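Workshop notebook, October
Bench 4, Jendia two-arm kit on trial

Second stretch with the Jendia. The trial agreement gives us 70 hours of arm time before we have to say yes or no to Prenham, and I want to spend most of them on kitchen things, as that's what the Plestness people keep asking us for. Danang did the setup while I was at the dentist, so any odd choices in the config file are his (sorry Danang, you did label everything, which is more than I do).

Setup notes for whoever picks this up next. The arms want homing one at a time, left first. If you do them together the controller sulks and you have to power cycle. The manual says otherwise. Ok-hee has written to Yeom support and got a polite answer with a link to the same manual. Leader handles are on the trolley, and the left one still has that gritty feel in the wrist joint that I moaned about last time.

Plates first, then, with me on the handles and Obinna watching currents. 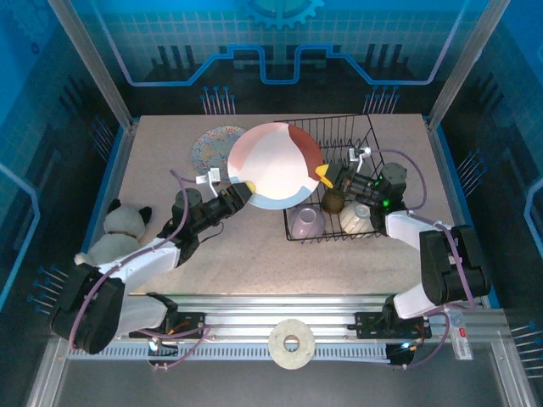 Load sharing is what I most wanted to find out about, and the brochure is very vague on it. Each arm is rated on its own and there's one breezy line saying "pairs naturally for larger items". Fine, but what does naturally mean when both wrists are fighting over the same bit of crockery? With the big round plate tilted up and a yellow fingertip on either side of it, you feel every disagreement between the two arms straight through the handles. Obinna saw the left wrist current creep up whenever I rotated and the right one lagged. Dropping the grip force to 10 on both sides calmed it down a lot. I'd like a proper coupled mode, and Na-rae thinks there might be one hidden in the newer firmware, but she hasn't found the release notes yet.

Also on plates: approach angle matters far more than I'd thought. Come in flat and the housing gets to the table before the fingers get under anything. Come in steep and it's lovely! I've put my preferred start pose in the shared folder as jh_steep, please don't overwrite it.

Things I like so far
The gripper, very much. Fingers come off with one screw. The wrist view is sharp enough to work from with the big monitor turned off, though I wouldn't want to do it all afternoon.

Things I don't
Fan noise. The stop button lead, which is too short to reach the stool. And the quote, which lists spare fingers as a separate line at a price that made Ok-hee laugh out loud in the corridor.

After tea we moved on to soft stuff. Rigid crockery flatters any gripper, and what I need to know is how these fingers do with something that bends back at you. I took the green mat with all the little oval holes, pinched it and let it curl over. Pinching through a holey sheet is a good nasty test because the grip reading jumps about depending on how much material you've got between the pads. Watch out for glare off the worktop in the wrist view as well, there's a bright patch to the right of the fingers that washes the speckles right out. Danang wants to try turning the exposure down before we go blaming the lens.
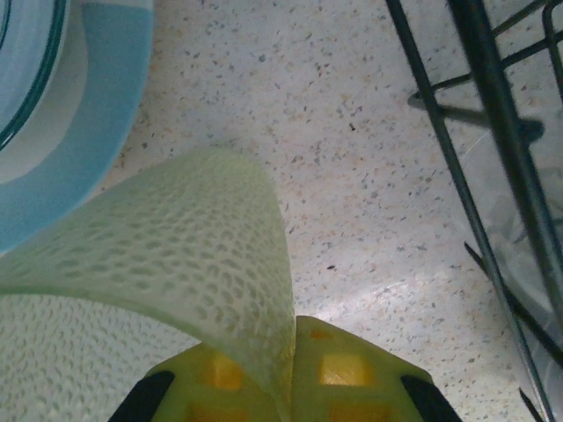 To do before the next go
Ask Prenham whether the 4 hours Danang spent on setup come out of our 70. I say they shouldn't.
Na-rae to dig out the firmware notes and see about coupled mode.
Exposure down a notch, then the mat again with the same start pose.
Longer lead for the stop button. There's one in the drawer under the soldering station, I think.
Obinna to save the current logs under sensible names, please, I can't find anything called test_test_new.
Regrease the left handle, or send it back and let Yeom do it.

Jae-hoon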